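Open day at the Clesatwood paper cup works
9 July 2023
Posted by Nilmini Karunaratne

I have been drinking coffee out of paper cups since college and had never given one a second thought, so when Lakshmi told me Clesatwood was opening its doors I figured I'd go for an hour and get lunch after. I stayed until they were stacking the chairs!

We were 31 visitors, split up at the gate. My group got Abílio Leitão, who has worked the forming machines for 11 years and walks very fast. First stop was the paper store, where the rolls come up to my shoulder and the whole place smells like a new notebook. The paper arrives already coated on one side (that's what keeps your drink in) and gets printed flat, before anybody has bent it into anything. Abílio handed around a fan-shaped blank, and it's a funny thing to hold, all curve and no cup.
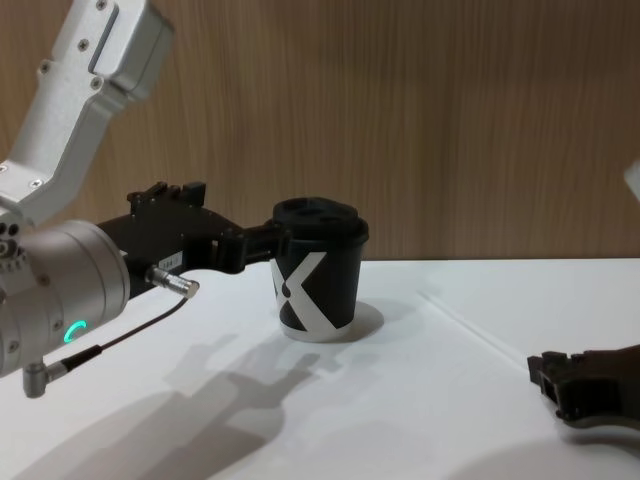
Next came the forming hall, and they give you earplugs at the door for good reason. The blank wraps around a metal form, the side seam gets heated and pressed, a disk of paper goes in for the bottom, and then the top edge is rolled over into that little lip. I must have watched it go around fifty times. Lambros Kalogeropoulos was trying to film it on his phone and kept missing the moment when the lip rolls, so we went back with him (twice) until he got it.

I asked about the lip because I'd always assumed it was there for drinking comfort. It is, partly, but it also stiffens the top of the cup and gives the lid something to snap over. Abílio let us squeeze a cup before and after rolling. Before, it folds up like a napkin. After, you really have to mean it. 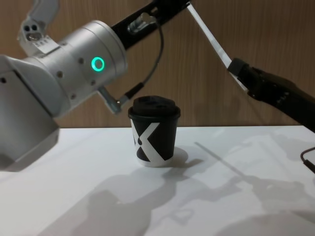 Other stops on the tour:

- The ink room. Small and very tidy, with color cards pinned on every wall. Carola Kramer mixes the colors by weight and let us guess which of two blacks was the warmer one. I got it wrong.

- The leak bench. Cups from each batch are filled and left on blotting paper, and somebody comes back later to look for spots. I loved how simple this was.

- The lid table. Lids come from another firm, Sodetti, and are checked here for fit before they go out with the cups.
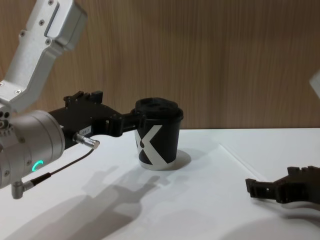
Looks, and why they matter

My favorite part was the talk on print, given by Carola in the sample room. A cup design has to be drawn bent so that it comes out straight once the paper is wrapped, and she showed us an early try where all the lettering seemed to be sliding downhill. She likes bold shapes best for this reason, and after an hour of small flowers and curly script I came around to her side. The black cup with the big white X is my pick of the day, and with the black lid on it looks very sharp.

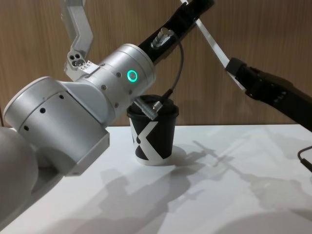 Lakshmi and I talked about cups the whole way to the parking lot, which I did not see coming. She prefers a plain white one with a good thick wall, and I think she's missing out. Put a black and white cup like that one on a white tabletop, with warm brown wood grain behind it, and it holds its own against anything near it. She did give me the lid, though. We agreed that a dark lid makes the whole thing look finished.

If you want to go, the next open day is in September and it's free, but you do have to sign up at the front office. Wear closed shoes. Bus 714 stops across the road, and the snack stand by the gate does a very good cheese roll.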